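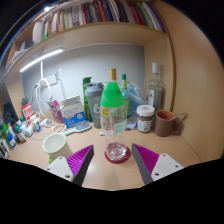
Progress report to Praltel: hand-guided demonstration of tabletop placing tasks
Project Dalgleish, second reporting period
Prepared by the Nistport manipulation group

1. Status

Work package 2 (demonstration capture) is on schedule. The group has recorded 1,746 demonstrations with the hand-held gripper, of which 959 passed the replay check and have been released for training. The rest are being kept in storage. A portion of them can be recovered once the pose tracking fix in section 4 has been applied.

Work package 3 (policy training) started in February. A first policy runs on the arm at the Jilness site but has not been scored, and no success rates are given in this report.

2. Task definition

The task family is unchanged from the proposal. An operator holds the gripper, approaches a bottle standing on a desk, closes on the lower part of the body, lifts, moves to a target and releases. Targets are a round coaster or a bare area of desk. The reverse order, coaster to desk, is recorded as a separate task with its own label.

Desks are used with their normal contents left in place. Mugs, jars, other bottles and cables remain where the occupant keeps them. The proposal called for a cleared work surface in the first half of the period; this was dropped after the pilot, when policies trained on cleared desks closed on the wrong object as soon as a second bottle was present.

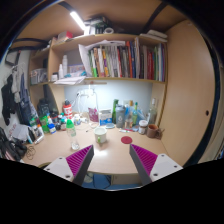

Progress Report No. 2, page 2

Operators begin each demonstration from a standoff position with both fingers open and the desk in view. The wide starting view was added to the protocol during this period. Earlier recordings began close to the object, and the policy had nothing to go on when the arm started from farther back.

3. Capture procedure

Each session lasts 30 minutes including calibration. The operator first moves the gripper slowly past the shelves and back wall to build the map, then records demonstrations until the time is up. Finger opening is logged together with the camera stream, and the two are aligned afterward in software.

Instructions to operators were shortened to the following:
Hold the standoff view until the tone.
Approach at a steady speed.
Close fully before lifting.
Do not drag the object to the target.
Open both fingers and back away in a straight line.

Remote control of the arm was tried as a second source of demonstrations. It was slower per demonstration, and operators tended to stop and correct the wrist angle several times before closing. It will be retained for tasks that need the arm's own reach limits to be respected. For placing tasks the hand-held gripper remains the main method.

4. Problems

Clear bottles are the main difficulty. Through a transparent body the background shows and shifts as the gripper moves, and the estimate of where the sides are is poor. A colored cap helps with locating the bottle but says little about the width at the grasp height. 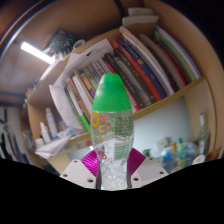 The current workaround is to take the grasp height from the lower body, where the ribbed finger inserts have a narrower section to close on, and to let the logged finger opening supply the width at contact. Replays with this change are more consistent, but the change has been tried on one bottle shape only.

Pose tracking is lost when the operator turns toward a plain wall. Shelves full of books give good tracking; bare panels do not. The fix under test carries the inertial estimate across the gap and rejoins the map when enough features return. It is slow to process and is run overnight.

Finger inserts wear at the tips. Replacement inserts are now ordered with each batch of mounting plates.

5. Next period

Reprocess the stored demonstrations with the tracking fix.
Add jars and handled mugs to the object set.
Score the first policy at Jilness, using desks that do not appear in the training data.
Deliver the released demonstrations to Praltel in the agreed format.

No change to the budget is requested. The equipment line is underspent pending delivery of the second gripper.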